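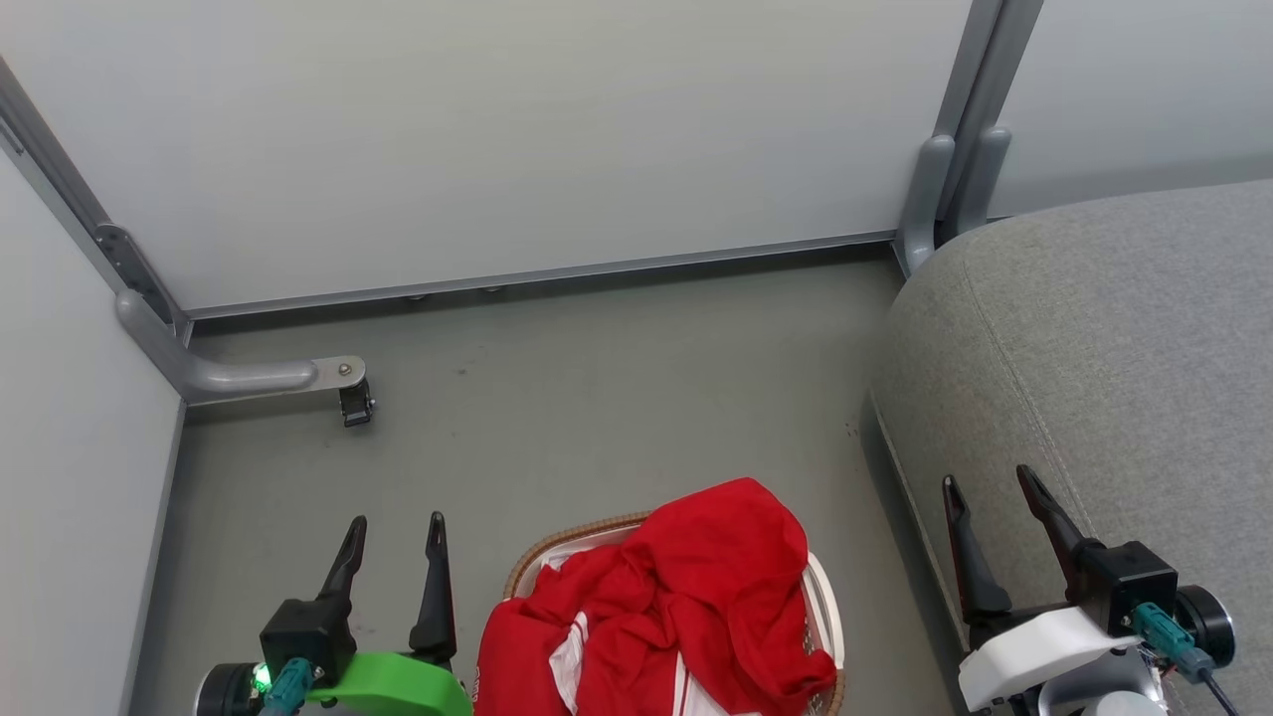
Korb mit rotem Stoff in der Ecke, links und rechts die zwei Greifer.

Galerie: Zweiarm-Set Mallet im Test, Wäsche aufnehmen

Kurz vorweg, Text kommt ausführlicher wenn ich Zeit hab. Mallet ist der Zweiarm-Bausatz von Peseck, Vertrieb hier über Gratesmont. Läuft bei uns seit Februar. Aufgabe im Test: Kleidung aus dem Korb greifen, rauslegen, nächstes Teil. Falten kommt in Teil zwei, das ist nochmal ein ganz anderes Thema.

Bisher 1.026 Griffe im Protokoll, 951 davon als gültig gewertet. Rest rausgeworfen, meistens Kabel abgezogen oder Software hing. Also nicht alles dem Greifer anlasten.

Zum Lieferumfang: zwei Arme, zwei Parallelgreifer, Netzteil, Software auf Stick. Anleitung nur auf Englisch, Seite mit der Kalibrierung fehlte in unserem Exemplar komplett. Gratesmont hat sie am selben Nachmittag als PDF nachgeschickt, das war ok. Aufbau ca. 86 Minuten zu zweit, Heriberto Flores hat verkabelt, ich hab geschraubt. Beim ersten Start beide Arme vertauscht, links war rechts. Lässt sich im Menü umstellen, muss man aber erstmal finden.

Gut: die schmalen Finger. Kommen auch in enge Falten rein. Leise genug, dass man daneben telefonieren kann.
Nicht so gut: Dünner Stoff. Da nimmt er gern zwei Lagen auf einmal und merkt es nicht. Kraftregelung hat nur drei Stufen, das ist für den Preis zu wenig. Und die Kabel hätte ich gern etwas länger gehabt.

Zweites Bild, näher dran. Roter Strickstoff zwischen den Fingerspitzen, dahinter auf dem Polster ein zerknülltes rotes T-Shirt.
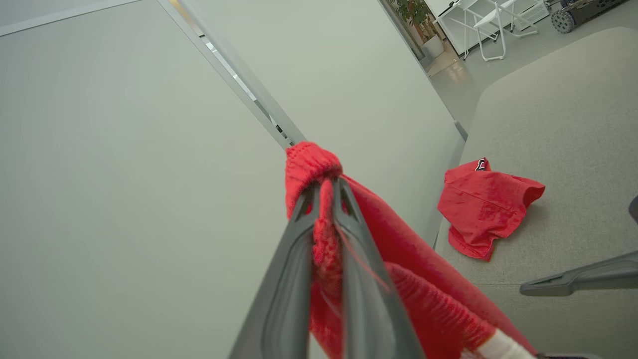
Noémie Pichon schreibt dazu, sie habe das gleiche Set seit Monaten laufen und bei Strick nie Ärger gehabt, bei glatten Sportsachen dagegen ständig. Mit Stufe zwei und langsamerem Schließen sei es deutlich besser geworden. Die Fingerspitzen habe sie nach 634 Griffen getauscht, die seien an der Innenseite schon glatt gewesen.

Danke, probier ich aus. Ersatzspitzen sind bestelt, Lieferzeit laut Gratesmont unklar. Die Werte mit Stufe zwei trag ich dann hier nach.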